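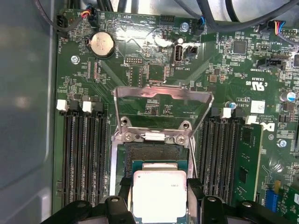 Page last changed: December, 9:40 pm

Subject: Re: [home-rebuilds] Old workstations, worth the bother?

Hi all,

Sorry for the slow reply, I've been flat out and the list has been piling up in a folder I pretend not to see. Quoting the bit I wanted to answer:

> I've been offered an ex-office workstation for $99 and I'm torn. The bloke
> selling it reckons it's been sitting in a cupboard at Rengifo since they
> moved offices. No drive, no graphics card, processor is out but comes with it
> in a tray. I mostly want something to hold the family photos
> and maybe run the music in the shed. Is it worth the bother or should I
> just buy one of those little Trurkus boxes and be done with it?
>
> Karthik Wanigasekara

Karthik, I say go for it, with a couple of grumbles attached.

I've been down this road three times now and I'm fonder of old workstations than I probably should be. The cases are built like a ute. Everything comes apart with a thumb or one screwdriver, the power supplies are usually decent, and you can get your whole arm in there without taking the skin off your knuckles (looking at you, every cheap tower I bought before I was 30). The first one I did up is still going under the stairs, and my daughter learned the names of all the parts on it, which she now uses to correct me in front of visitors.

Processor being out doesn't bother me, but have a really good look at the socket before you hand over any money. Take a torch. Tilt your head and look along the rows from a few different angles, and if the pattern looks off anywhere, walk away or knock him down a long way. I once paid full whack for a Nostevis board with two bent pins, and spent an entire evening with a sewing needle and a magnifying glass from the kids' bug-catching set. Got it going in the end! Wouldn't do it again.

When you do put the chip in, find the little triangle on the corner, match it to the one on the socket, and let it drop under its own weight. No pushing. If it wants pushing it's round the wrong way. Then the lever, which will feel like far too much force if you haven't done it before, and that's normal. Fresh thermal paste, a blob like a pea. Please don't start the pea versus cross argument again, we lost most of last winter to it.

Grumbles, then. These things like a drink. Mine pulled 89 watts sitting there doing nothing at all, measured at the wall with the plug-in meter from the library (yes, our library lends them, ask at yours). For a photo box that's on day and night you'll notice it on the bill. I ended up setting mine to wake in the evening, do the backups and go back to sleep, and that suits us fine. If you want music in the shed all weekend, a Trurkus or something of that size will be kinder to you, and quieter too – the workstation fans at start-up sound like somebody hosing out a wheelie bin.

The other one is weight. I carried my last one up from the car and felt it for days. Take a mate.

On drives, don't put the photos on whatever comes out of the drawer. Buy two new ones, same size, mirror them, and keep a third copy at someone else's place. My sister has ours in her linen cupboard and I have hers. I paid $173 for my last pair on special, and I've no idea what they're going for now, so shop around. Ukavard had a bin of refurbished ones up the back last time I was in, but I wouldn't touch them for anything I'd cry over.

Oh, and ask whether he's got the drive caddies. Sellers always forget them, and the odd plastic rails for those cases can cost up to $99 for a full set online, so you'd be paying for the machine all over again. If he hasn't got them, a bit of sticky-back velcro does the job and I'll deny having said so.

Does anyone still have the instructions for resetting a forgotten BIOS password on those office machines? I had them printed out and they've gone wherever the good scissors went. Karthik will probably want them, and I've got a laptop here that could do with the same treatment.

Let us know how you get on, and what he says about the caddies.

Cheers,
Jen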